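3.2 What ends up under the desk

I'll admit I came into this part of the study expecting to write about desktops. That was the plan, anyway! Emiliano Urquijo and I had a nice coding sheet for papers, mugs and monitors, and then we started reading the notes from Bavstead and kept finding the same complaint: people who were perfectly happy with the top of their desk hated the floor next to it. So we went back through all 557 comments and pulled out anything to do with cables, sockets or the stretch of wall behind the furniture (up to 80 of them, depending on how generous you are with "wires everywhere").

The home office in Figure 6 is a pretty mild case, and I like it for that reason. There's a wall plate with a thin black cable plugged in, and the cable sags down the wall and wanders off to the right, with a little bundled knot near the baseboard before it heads up toward the desk. A coiled cord hangs down in front of the plate, and its lead goes to a small metallic-looking box sitting right on the wood floor. We coded the knot as "gathered" and the box as "parked," our word for any device that lives on the floor with no shelf or bracket under it.

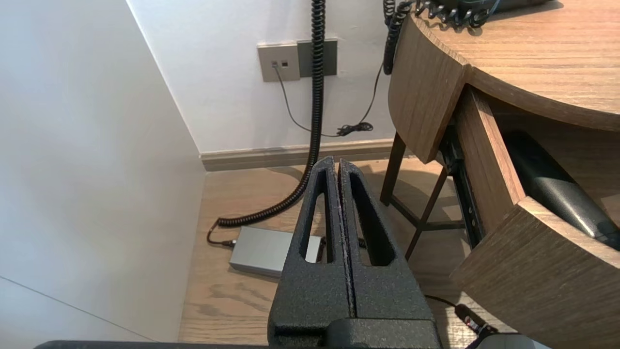
Figure 6. Wall plate, cables and a parked box beside a wooden desk.

3.3 Gathered, parked and left alone

Demyd Koval and I disagreed about "gathered" for weeks. He wanted it kept for cables that somebody had tied on purpose, and I wanted any bundle to count, since you mostly can't tell from a picture who did what (or whether the cable came out of the package that way). In the end we kept my looser version and added a separate code for visible ties or clips. Two of our categories got merged along the way, and I still miss one of them. "Left alone" covers everything else, meaning a cable that runs wherever gravity takes it.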